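How to serve a slice of bread in a room that was never a kitchen

Anyone who has rented a workspace with a roll of keys and no sink will know the problem. You have a table, you have bread, and lunch is expected to happen somewhere between the two. I have eaten at the unit in Varcombe for 9 years, and this is the method I have settled on.

1. Choose the table
A small square one is best. A big table is a desk by the end of the week, and you will be buttering over somebody's invoices. Wipe it, then wipe it again with a clean cloth, as the first one only moved things about.

2. Put the plate down first
A plain round plate, set well in from the edge. The bread goes on after it, flat, with the whole slice inside the rim if you can manage it. Tall, crowned loaves are awkward on small plates.

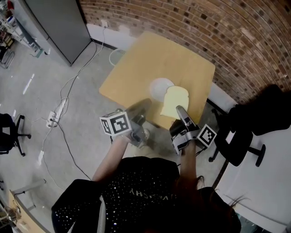 Does it matter if the slice hangs over the side of the plate?
Only if you mind crumbs. Slide the slice towards the middle with a fingertip, or turn it so the longest side lies across the widest part of the plate. If it still won't fit, cut it in two and call it a sandwich.

3. Look at the floor
Concrete is forgiving and sweeps well, but crumbs are pale and so is it, which means you find them with your socks. Sweep from the wall outwards. Brick sheds a fine grit of its own, and Karthikeyan Menon maintains that half of what I blame on the loaf is really the building.

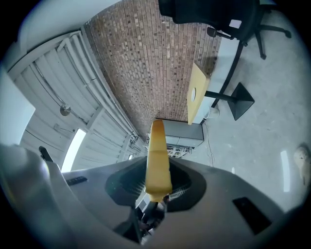 4. Sort out the seating
Office chairs are comfortable and will roll away as you sit down. Push the back against something solid. Pascal Bouvier eats standing up — he says it is good for the digestion, though I think he has simply lost a chair race too many.

5. Keep food and desks apart
If your desk has a hole for cables, treat it as a crumb chute and stay away from it. Toast has gone down mine twice.

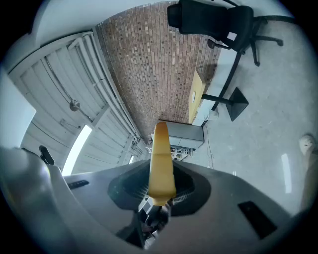
The same goes for any long ledge against a wall. It looks like the natural place to park a butter dish, and in November I found out how long butter can sit on one before anyone claims it. Put everything back in its tin, wash the plate wherever you can find a tap, and leave the table clear for whoever eats next.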